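Flunmont & District Community Board > Village Halls and Events > Refreshments

Topic: Paper cups or proper mugs for the autumn fair?

marrowfat_pea
Hello all, and sorry in advance, because I do go on. We've been doing teas and coffees at the Flunmont autumn fair since before I moved here, always in china mugs, and always with the same two or three poor souls stuck at the sink until it's dark. Last October we served 277 hot drinks in an afternoon with fewer than half that many mugs, so you can imagine the state of the tea towels. I'd like to have the whole thing settled before the summer's out, and I'm leaning towards paper cups, which I know will upset some of you! My thoughts so far, in no particular order:

1. Cost. Pasichnyk in Medlow will do a carton of 4000, which is far more than we need, but they keep, and the football club might take a share. Smaller packs are dearer per cup, as you'd expect.

2. Where it all sits on the day. Last year the table was a terrible jumble, with sugar spoons in the raffle tickets. I'd like one light plastic basket with holes in the sides, set lengthwise at the back of the table, and everything loose goes in it. 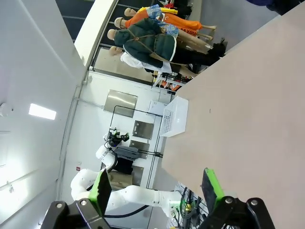

3. Rubbish. Paper cups have that thin lining, so I don't think they can go in with ordinary paper, and our two wheelie bins are full by three o'clock as it is.

4. The taste. I'm told tea in paper tastes of paper. I can't say I've noticed, but I take two sugars.

What does everyone think? Be kind, I've got a cold.

oldkettle
Mugs. A cup of tea in a mug makes people sit down, and when they sit down they buy cake. I did the cake stall for years and I promise you the money is in the sitting. Give somebody a paper cup and they wander off to look at the tractors and you never see them again.

I'd also say that washing up is where half the village gets its news, and I for one would miss it.

brambleside
With respect, oldkettle, you were on the cake stall and I was on the sink! My hands were like prunes. I'm all for a bit of news but I could have done with hearing it in a chair.

We went over to paper for the Rimen Lane street party and I'd do it again tomorrow. We had brown ones and white ones, brown for coffee and white for tea, which saved a lot of sniffing. Do put an extra basket out for the used ones though. People will happily drop a cup in a basket on the table when they won't walk ten steps to a bin, and tipping a basket into a sack takes no time at all.

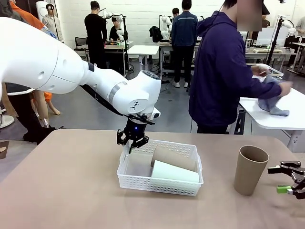
Cups on their sides in the basket, brown at the back and white in front.

The one thing I'd change is that we didn't ask people to empty their dregs first. With holes in the sides you can guess what that does to a tablecloth. A washing-up bowl next to it for slops would have done the trick.

marrowfat_pea
Oh, the bowl is a good idea, thank you. I hadn't thought of dregs at all. And brown for coffee is lovely, I'm pinching that.

hedge_sparrow_62
Can I be awkward? I don't like the idea of hundreds of cups going to the tip for the sake of one afternoon. We worked out at our church in Medlow that we'd binned 551 in a single year of coffee mornings, and we're a small congregation, mostly tea drinkers, and several of them only come at Easter. It made me feel a bit sick when I saw it written down. We've gone back to mugs with a rota for the washing up, half an hour each and then you're let out.

Or ask people to bring their own and knock something off the price? Walkers nearly all carry a flask cup anyway.

brambleside
Bring-your-own is fine for the walkers, but the grandparents with pushchairs won't remember. I wouldn't, and I was one of them last year. I do take the point about the tip, and 551 is a horrible lot when you picture it in a heap.

oldkettle
A rota I could live with. I'd even do a turn, once the sponges are cut.

I still say that if you must have paper, have it for takeaways only and keep mugs for anybody at a table. On the baskets I'm with you both, for what it's worth. I like the sort with little slots all over, easy to rinse under the tap, and they don't go soggy like my old wicker one did, which ended its days as a home for earwigs. 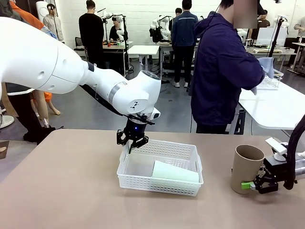
Posted by teatowel_tess on Sunday, July 26, 2026
Joined: a long while ago | Area: Flunmont, top end

I've just read the whole thread over my breakfast, and it seems to me you're closer than you think. Mugs at the tables, paper for the wanderers, a washing-up rota and the slops bowl. If the football club won't go halves on the big carton then please don't buy it, as we've nowhere dry to put it. The cupboard under the stage had mice again in the spring and they're very fond of cardboard.

I've got 3 big trays you can borrow for carrying mugs back to the kitchen, the deep sort with handles. They're heavy when full, so two people to a tray please, and mind the step by the hatch.

marrowfat_pea
Yes please to the trays! I'll ring Pasichnyk and see what the smallest pack comes to, then ask the football club and report back. I still don't know what to do about the bins, if anybody has a spare wheelie they'd lend us for the weekend.

hedge_sparrow_62
You can have ours if someone will fetch it. The lid sticks.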